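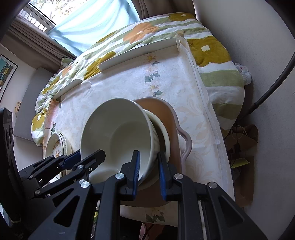

According to one early user of the release, the injury table was usable on day one but the return-to-play dates were not, and most of the changes in the current version come out of that report. The dates have since been rebuilt from the match sheets. The rest of this file describes what is in the data, how it was made, and where it should not be trusted.

Vondska Touchline: data card

Vondska Touchline is a table of on-field medical stoppages in semi-professional soccer. Each row is one stoppage: a referee halts play, medical staff enter the field, and play resumes with or without the treated player. The current version holds over 4000 rows from 395 matches in the Nirnico regional league.

Files

stoppages.csv — one row per stoppage
matches.csv — one row per match, keyed on match_id
returns.csv — one row per treated player who left the field and later played again
codes.txt — the body area and outcome codes

All files are UTF-8 with a header row. Fields are separated by commas and text fields are quoted. Missing values are left empty. Do not read an empty field as zero.

Fields in stoppages.csv

match_id: joins to matches.csv
clock_start: match clock when the referee stops play, in seconds
clock_entry: match clock when the first staff member crosses the touchline
clock_restart: match clock when play resumes
side: home or away, the side of the treated player
score_state: leading, level or trailing, from that side's point of view
body_area: see codes.txt
outcome: stayed, left and returned, substituted, or left short
called_by: referee, bench or unclear

The value "left short" means the team played on with fewer players after its substitutions were used up. It is rare and should not be modeled on its own.

How the rows were made

Match video was supplied by the league from a single raised position at the halfway line. Each match was coded by 2 coders working separately in the Ruangrit annotation tool. Where their clock values differed by three seconds or less, the mean was kept. Larger differences were settled by a third pass over the same video, and the row is marked reviewed = 1.

Body area was not coded from video. It was taken from the team medical sheets, which were matched to stoppages by shirt number and half. If a sheet was missing or illegible, body_area is empty. Goalkeepers have more empty values than outfield players, and the cause has not been established.

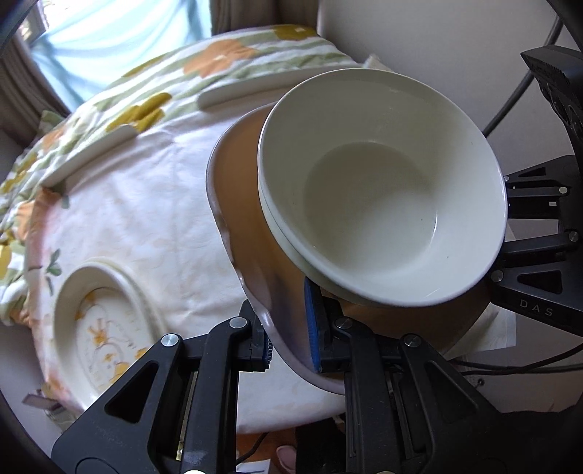
Known problems

Clock values in the second half of some matches run late. The league video is cut at halftime, and in these files the cut falls after the restart whistle. Affected matches have clock_flag = 1 in matches.csv. Durations within a single stoppage are not affected, as both ends shift by the same amount. Comparisons of clock_start across matches are affected, and flagged matches should be dropped for that use.

The called_by field is weak. A wave from the referee is easy to see from the halfway line when the incident is near it and hard to see in the far corners. The value "unclear" is therefore more common near the goal lines. Treat it as missing, and do not treat the remaining values as a random sample.

Stoppages shorter than 10 seconds are undercounted. Coders often disagreed on whether play had stopped at all.

Return dates in returns.csv come from match sheets only. A player who was fit but not picked looks the same as a player who was still injured. The field days_out is an upper limit on recovery time and should be reported as one.

Suggested uses

The table was built to study how long treatment takes, and whether score state changes how quickly staff are called on. It has also been used to set staffing levels for smaller grounds. For duration work, start with clock_restart minus clock_entry and drop rows where either is empty.

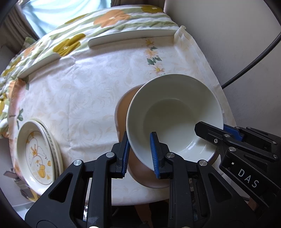 For score state work, keep in mind that a trailing side has a reason to get up quickly and a leading side does not. The table has no field for intent, and none will be added. A long stoppage by a leading side is not evidence of time wasting, and the license does not allow rows to be published with the club named in support of such a claim.

The data should not be used to rate individual medical staff. Staff are not identified in any file. Linking rows to named staff through team sheets is a breach of the license.

Splits

A fixed split is given in matches.csv under the field split. The test part holds 60 matches, drawn by club so that no home club appears in both parts. Away clubs do overlap. Results on a random row split will look better than they should, as rows from one match share a referee.

Changes in this version

Return dates rebuilt from match sheets
clock_flag added
Outcome code "left short" split off from "substituted"
Duplicate rows from abandoned matches removed

License and contact

Free for research and teaching. Commercial use needs written permission from Talloretti, which holds the rights to the coded data. The video is not included and cannot be supplied on request. Report errors through the issue tracker with the match_id and clock_start of the row — reports without both are closed.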